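Lecture notes, unit 12: site visit to the Verent demonstration hall
Instructor: Ravindra Garg
May 14, 2025

14 shares | 2 comments

These notes cover the kitchen manipulation station, the second stop on the visit. The two mobile bases at Kalano are handled in the June notes.

The station runs one short task. The arm takes the lid off the cooker by its center knob, sets it down, picks the food item from the plate, places it in the pot and puts the lid back. The Studska controller plans each segment separately and replans if the measured lid position differs from the expected one by more than a set tolerance. A fixed camera supplies the only external view. Training used 163 teleoperated runs; the operators at Jireš estimate that about 3,000 would be needed for a second cooker model with a different lid. 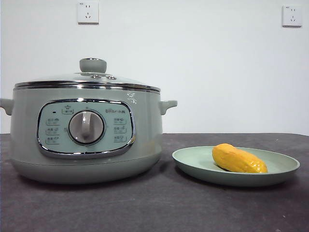 Fig. 1. Kitchen station: cooker with glass lid, plate with yellow item.

Three points for the written report.

Glass lid. A clear lid gives poor depth readings, and the rim under it reflects. The grasp pose is therefore computed from the knob, which is opaque and close to cylindrical. Explain what happens to the estimate if the knob is partly hidden by the gripper.

Color. The cooker and plate are nearly the same pale green. Segmentation by color alone tends to merge them in low light. The yellow item separates easily from both — do not use it to judge the segmentation in general.

Item orientation. The item lies diagonally on the plate, so wrist rotation has to be solved before the approach, and the plate rim limits the approach angle. Sketch the allowed range.

Reports are limited to 1,000 words, diagrams excluded. Give units for every tolerance.

3 likes | Share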